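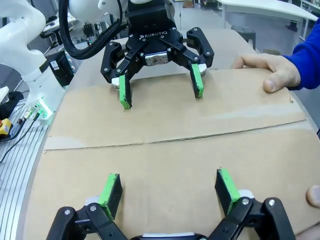

Trernham Publishes First Results From Two-Arm Cardboard Handling Trials

ESTHORPE, April – Trernham today released results from the first stage of Sesar, its program to measure how well general-purpose robot arms cope with chores from the packing bench and the home. The first stage covered one job: handling and folding flat corrugated cardboard along an existing crease.

The test cell uses two arms with two-finger grippers working over a shared tabletop. Sheets are laid out by hand at the start of each run. The company logged 1234 runs out of a planned 2000. A run was scored as complete only if the panel was folded along the crease with no help from the operator.

Single folds on stiff, undamaged sheets were completed in most runs. Results dropped sharply with sheets that were bowed or already bent off the crease. The most common fault was a missed grip at the panel edge, followed by the sheet sliding when one arm pulled before the other had hold. The arms took up to 2 minutes per fold, well behind a person doing the same job.

"Cardboard is thin, it springs back, and no two sheets lie the same way," said Amarachi Osagie, who leads the program. "We would not put this on a packing line today. A person is still needed at the table."

Damilola Obi, test engineer, said the next stage will add closing flaps and tape, along with towels and other soft household goods. "Cloth will be harder," Obi said. "We expect the scores to go down before they go up."

The work is carried out with Shehu, which supplies the scoring software. Run logs and the test procedure are available from the Trernham press office on request.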